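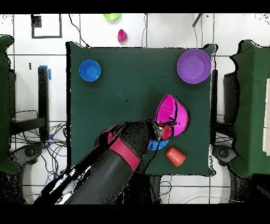 Coloured plastic bowls and a ribbed cup on a green cloth, with further pieces on the tiled floor.

Coloured plastic tableware is a class of household goods made up of bowls, cups, plates and beakers moulded from plastic and coloured throughout the material. It is used in homes, nurseries, school canteens and outdoor catering, and is commonly sold in mixed sets in which each piece, or each size of piece, has its own colour. The term is generally kept for articles meant to be washed and used again, as distinct from disposable cups and plates.

Terminology

In British usage the words "picnic ware" and "nursery ware" are both applied to such sets. Picnic ware usually includes plates and a lidded container, while nursery ware is often limited to bowls and cups. Trade catalogues also use "mixed brights" for an assortment in strong colours and "pastels" for a paler one. The word "beaker" is used for a cup without a handle, although many sellers make no distinction between the two.

Forms

Bowls are the most common form. They are normally round, with sloping sides that allow pieces of the same pattern to be stacked inside one another. A shallow bowl with a slightly flared rim is suited to cereals, fruit and side dishes, and the rim gives a hold for the fingers when the bowl is carried. Larger bowls are used for salads, for dough and for serving at table.

Cups are most often tapered, being narrower at the base than at the mouth. The taper allows the moulded article to be released from its mould and lets cups nest for storage. Many carry horizontal ridges on the outside, which stiffen the wall and improve the grip.

Manufacture and materials

Most pieces are made by injection moulding, in which softened plastic is forced into a closed metal mould and cooled. Pigment is added before moulding, so that a scratch does not show a different colour beneath. Polypropylene is widely used for flexible bowls and cups. Melamine, which is harder and heavier, is formed by compression moulding and is more usual for plates.

The finish of the mould determines the finish of the article. A polished mould gives a glossy surface that is easily wiped, while a textured mould gives a matt surface on which fine scratches are harder to see.

Colour

Orange, pink, magenta, purple, blue and lime green are typical of mixed sets. Colour may serve to mark a size, to identify a portion or to assign a piece to a particular person. In nurseries it is also used in sorting and naming exercises, in which children place like with like or match cups to bowls.

The Rostuten range, issued in 2000 by the household goods firm Triller, assigned one colour to each bowl size. The arrangement was dropped in the later Oltero range, in which every size was offered in every colour. The designer Issa Rizk, who worked on both, wrote that buyers had been replacing lost bowls by colour and paying little attention to size. The smaller Oh series consisted of cups only and was sold in packs of two.
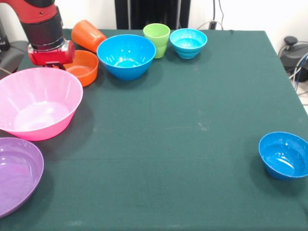
Plastic bowls and cups in several colours on a dark green tablecloth, with an orange cup lying on its side.

Use at table

Plastic tableware is light and moves readily when knocked, particularly on a bare, polished surface. A woven tablecloth reduces sliding and softens the noise of pieces being set down. Plain dark cloths are often chosen for bright sets, although pale lint and scuffs show clearly on them and regular brushing is advised.

Bowls are usually set out upright and cups either upright or inverted. Empty cups laid on their sides are liable to roll, and the tapered form causes them to turn in a curve. When a table is cleared, cups and bowls are normally stacked separately, the largest bowl at the bottom.

Care and storage

Most modern pieces may be washed by hand in warm water with a mild detergent. Suitability for dishwashers and microwave ovens varies with the material and should be checked against the mark on the base. Melamine is generally unsuitable for microwave use. Abrasive pads dull a glossy surface, and sauces containing tomato or turmeric may leave a lasting stain on lighter colours.

Pieces should be fully dry before stacking. Where bowls of similar size stick together, a little warm water run over the outside of the lower bowl is usually enough to free them. Cracked pieces and those with deeply scored interiors should be withdrawn from use with food.

See also: Beaker; Melamine; Nursery equipment; Picnic hamper; Tablecloth

Last revised Aug 31, 2021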